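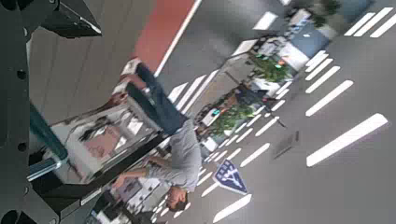

Setting up the Hemton gripper kit for outdoor use

The Hemton is a two-finger gripper kit sold by Sekeo. It comes with a mounting plate, a small wrist camera, one power cable, one data cable and a bag of bolts. We have been using one on our street-side work for a few months now, and most of the questions we get are about the first hour with it, so the steps below follow the order we use ourselves.

You need an arm that is already installed and can be jogged by hand. If yours still has another tool on it, take that off first and keep the bolts apart from the Hemton ones. They look alike and the threads are different.

What you need

Hex keys (the kit has one, but it is short and hard to turn)
A torque driver
A laptop with the Sekeo setup program
A roll of hook-and-loop cable ties
A soft cloth for the lens

Step 1. Switch off the arm

Turn the power off at the controller and wait until the lights go out. Put the arm in a pose where the wrist is at chest height before you do this. Working on it overhead is slow, and bolts get dropped.

Step 2. Fit the plate

Hold the plate against the wrist flange and turn it until the locating pin drops in. Start all the bolts by hand, then tighten them in a cross pattern to 6 Nm. Go over them a second time. On our unit one bolt always took a little more on the second pass.

Step 3. Attach the gripper and camera

Slide the gripper onto the plate until it clicks, then close the side latch. The camera goes on its own bracket next to it. The bracket can be set straight or turned by 90 degrees. We keep it turned, as the cable then leaves on the side away from the elbow. The picture on the laptop will come up sideways. You can rotate it in the setup program under View, and the rotation only changes what you see on the screen, so do it or leave it as you like.

Step 4. Run the cables

Leave a loop at the wrist big enough to put your fist through. Tie the cables down at the forearm, then move the wrist slowly by hand through its full range and watch the loop. If it pulls tight anywhere, let out more cable before you power up.

Step 5. First power-up

Turn on the controller, open the setup program and choose Home Gripper. The fingers open fully and then close. Keep your hands away from them. If you get error 3, the data cable is not seated. Push it in until the collar turns, and home it again.

Step 6. Check the camera view

Part of the gripper will always be in view, and that is how the kit is meant to work. The program asks you to mark the fingertips on the screen, and it uses those marks when it lines up a grasp. Mark the very tips and skip the wider part behind them.

Outdoors, spend some time on exposure. Auto exposure did poorly for us on streets with white road paint, and even worse near polished metal or glass. Set it to manual, point the camera at the brightest thing it will have to look at, and bring the value down until you can make out some detail there. Save that as a profile. We have one for bright days and one for cloudy days - both started from the Outdoor preset.

Step 7. Set the stop zone

Mark off the ground around the arm before you run anything. In the program, draw a zone that covers the full reach plus the length of the gripper, and set the speed to Low. Pedestrians will walk closer than you expect, so have a second person there with the stop button the whole time.

What we think of it

The hardware is solid and the latch is the best part. A tool change takes 2 minutes once you have done it a few times. The manual is thin, the bracket screws work loose if you don't check them, and there is no rain cover. Sekeo sells the Astance cover separately. It fits, though you have to take the camera off to put it on.

Last updated 10 Oct 2019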